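Progress report to Pestmont, gripper comparison, November

Short version: we're on track with the trials, behind on the write-up, and need one decision from you (see end).

Work since the last report has been almost all cloth. Two arms, parallel grippers, shirt folding. Wuver fingers against Hekness fingers, same controller for both so we're not comparing two things at once.

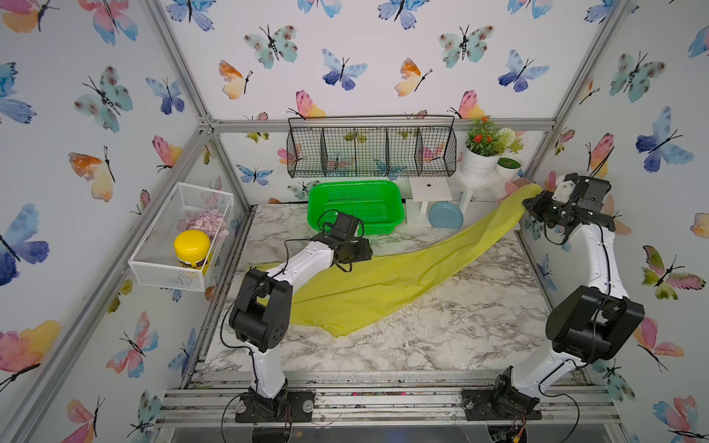
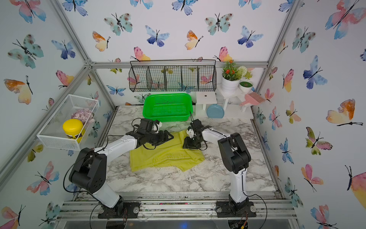
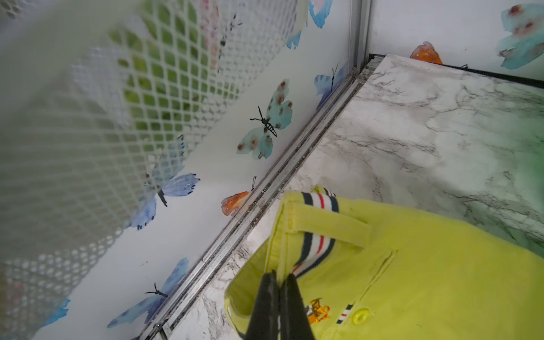
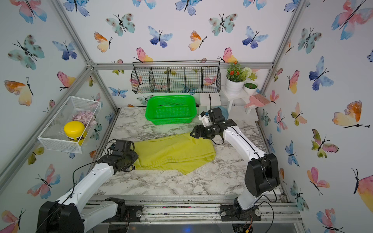
Where we are on numbers. Plan was 2,000 episodes by the end of the month. 1,508 logged and usable. Another 200 are recorded but not checked, so I'm leaving them out of everything below. If they hold up we're closer than it looks.

Wuver fingers: 900 of the usable episodes. Good on a single layer lying flat. Pads are soft and forgiving if the approach height is a bit off. Weak on thick seams and collars — they close, then the fabric creeps out once the second arm starts to pull. We tried more closing force and got more motor heat and not much else. Backed it off again.

Hekness fingers: the rest. Narrower tip, gets in under an edge the Wuver set slides over. Picks up two layers when we want one more often than I'd like, mostly on sleeves. Operators prefer them anyway. That's an opinion, I know, but all of them said it without being asked and the session notes say the same.

No winner yet. If you made me choose today I'd go Hekness for collars and hems and Wuver for everything flat, i.e. one of each, one per arm. We have not run a mixed pair and it wasn't in the orignal plan. Would like to.

Controller. Still the Hegazy board on both arms. Firmware update in the first half of the period fixed the stutter when both grippers close together. It also reset our force limits to default, which we caught after a morning of odd looking grips. Those episodes are thrown out and not in any total here. Limits now get checked at startup, on a written sheet by the power switch.

Cameras. Wrist view is doing more work than expected. From the fixed view a pinch on one layer and a pinch on two look the same most of the time; labelers were guessing. With the wrist view next to it they mostly agree. Downside is the cable. It snags on the elbow when the arm folds back past a certain point, we've re-routed twice and the second try is better but not right. A shorter lead is on order.

Sync between the wrist and fixed cameras drifts over a long session. Small, fixable after the fact, but it slows down checking and is most of the reason those last recordings are still waiting.

Spending. Under on hardware, over on labeling hours. Net is fine. Finger pads wear faster than we budgeted — the Wuver set needed new ones twice, Hekness once. Please expect a slightly bigger line for spares next time.

Behind on: the written comparison. Draft has the method section and half the results. Plots not done. I'd rather send it late then send it with the drift problem still in the timing figures.

Next period:
Finish checking the recorded batch
Run the remaining episodes, collars first
Shorter wrist cable on both arms
Heavier fabric, towels probably
Full draft to you for comment

Decision needed: can we move part of the labeling underspend we had in the spring over to a mixed-finger trial? No new hardware except pads. A yes or no by email is enough, and if it's yes we'd start as soon as the current set is finished.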